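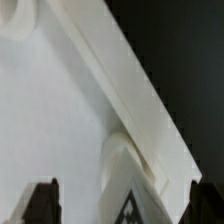
What does the Cimenness kit claim to do?

It claims to be a complete bench exercise in robotic assembly, which a teaching lab can set up in one morning and mark fairly. The brochure from Gatti says "complete" on every page. We will spend this session on that word.

Skonosgate Technical College
Week 4 handout: Reading a supplier's claims

The kit costs 700 pounds. That buys the white parts, the printed markers, the rails and a task sheet. It does not buy an arm, a gripper or a camera, and the price list mentions this only in the small type. Work out what a department starting from nothing would have to spend before the first part moved, and bring your sum to the seminar.

The markers are the strongest part of the offer. Look at the board with its two-by-two grid and at the tags on the blocks. A program that can read them has a good deal of the seeing done for it. Fine for a first course, but a student who finishes the task has learned to find tags, and the brochure calls this "real-world perception". 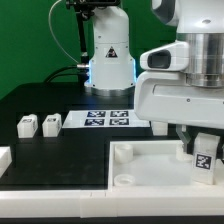 Can the kit be used to compare two grippers?

Only if the starting layout is the same each time, and the task sheet is vague on that. It says to place the parts "within comfortable reach", so two groups could start from quite different layouts and still report scores under one heading. Fix your own positions and write them down.

Gatti quotes a success rate from 16 attempts. We are not told who reset the parts between attempts, whether a dropped part ended the run, or how many runs were thrown away. Sixteen is a small number to build a headline on. Ask what the rate would look like had 2 more attempts gone wrong.

Note too what counts as success. The sheet accepts any part "in the tray". A cup standing upright and a block leaning on the wall would both pass.
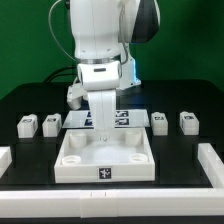 Tolerances and the tray

The tray has a post near each corner, and the fit between post and part is where I would expect trouble. The brochure gives no tolerance at all. Without one, a failed insertion could be blamed on the program, the gripper or the moulding. Measure before you blame anything.

Spare parts are sold only in full sets. Budget for that.
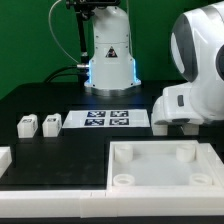
P. Dolley

My own view, for what it is worth in your essays: a decent box of parts with a poor set of claims attached. I would buy one for the first-year lab and leave the task sheet in the packet. You are free to disagree, but do it with measurements.

Before the seminar, rewrite the supplier's success claim as a sentence you could test, and list what you would need to record. One side of paper is enough.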